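The Last Twenty Minutes of Supper
A good word for washing up by hand

There is a stretch of the evening, after the plates have been scraped and before anyone has agreed on what to watch, that belongs to the kitchen sink. I have come to love it, though it took me years (and one very unreliable dishwasher) to get there.

The dishwasher was a Gernetti, bought for 800 dollars, and it gave up in November with a full load inside. The repairman wanted 85 just to come and look at it. So we went back to the basin, the way my mother did it, and I found that I didn't mind at all.
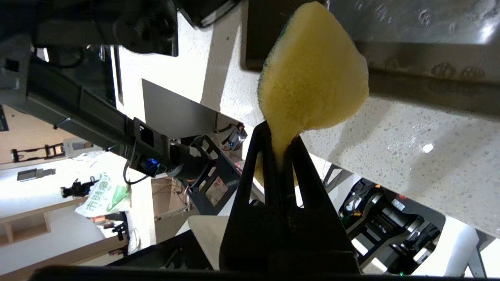
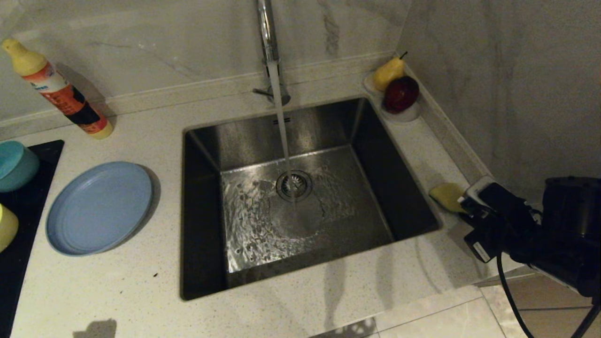
My mother washed glasses first, then plates, then whatever had been in the oven, and she would no more have changed the order than worn her coat to bed. I keep to it, mostly. I let the tap run until it's good and warm, rinse the bowls before anything dries on them, and save the rough side of the sponge for pans – never for the nice glasses, which I learned the hard way with a set of 13 from the Fallow outlet.

Sponges deserve more thought than they get. I wring mine out hard and stand it up on its edge overnight, and when it starts to smell it goes, even if it still looks perfectly fine. A pack of five sees us through a good part of the winter.

As for the dead dishwasher, it has found work as a cupboard. The baking sheets live in it now, along with the big roasting pan, and they fit so nicely on the lower rack that I'm in no hurry to call the repairman back.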